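Bench notebook, Skusberg workshop, July

Wosico finger kit on trial, 9 days left before it goes back or we pay. Quote is 900 for the set through Goossens, spares extra.

1. Cups
Yellow and grey side by side at the back, between the blue tapes. Mundus profile loaded, force at 19.

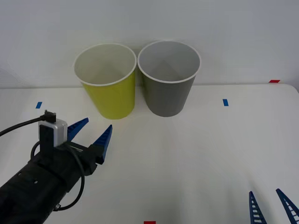 2. Cans
Force limit is the point I want settled before we order. The sheet gives one figure for rigid parts and nothing for thin walls. Try 39 next, then step down.

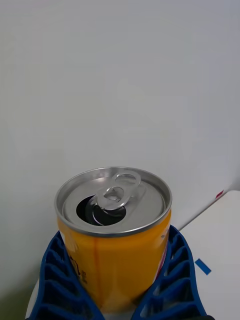
Goossens still owe us a price for replacement fingers and a lead time. Ask whether the ribs can be had in a softer grade too: the inner edge follows the curve of the can, with the tips ending just under the rim, and I'd like to compare grades at that same height. Also ask about cleaning.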